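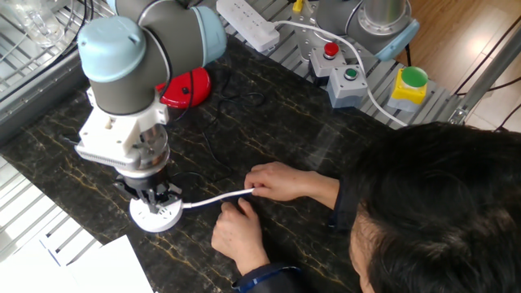 When I started to work with robot arms, I believed that the safety rules were written by people who never had to finish a job before lunch. I was wrong, and it took me one spring to understand it. In May our small group at Tangen decided to write its own rules for working by hand next to an arm. I was asked to make the first draft because my handwriting on the whiteboard is the easiest to read.

My first draft had 40 rules. Eirlys Prosser read it with a pencil and gave it back with 11 left. She asked me which of the others I had followed that same morning, and I had to say none. A rule which people break every day is worse than an empty line, she told me, since it teaches them that the page is only decoration.

The rule we discussed the longest is about hands. When a person and a gripper are busy with the same object, how close may the fingers come? With a power socket and its cable you cannot stay one meter away, somebody has to hold the cable. Finally we wrote it like this: the person holds the free part, the cable or the loose end, and the fingers never go between the gripper and the table. If you must go there, you stop the arm first and you say "stopped" aloud. In the beginning I felt silly to say it. Now I say it even at home, when I switch off the mixer.

The second long discussion was about buttons. We have red ones and green ones, and a new person does not know which box belongs to which machine. Glória Meireles proposed that everyone must touch the stop button, with the arm standing still, before the first task of the day. You stand at your usual place and reach for it. If you need to take a step, the box is too far and you move it. The whole check must be finished in 90 seconds, otherwise people will skip it - I know this because I would skip it too.

Then there are cables. My rule was "no cables on the table", and it lived for one afternoon. Some cables are the work itself! The new text says that a cable may lie on the table if you can tell where both its ends go. I still find this one too soft, but I have no better sentence.

About lanyards and long sleeves we do not agree yet. I would like the lanyard to be off or under the clothes before anybody leans over the table. Eirlys says that a breakaway clasp is enough. For the moment the line has a question mark after it, and the page is hanging like that on the door.

If your group has a good wording for the cable rule, please write to me, I will gladly copy it.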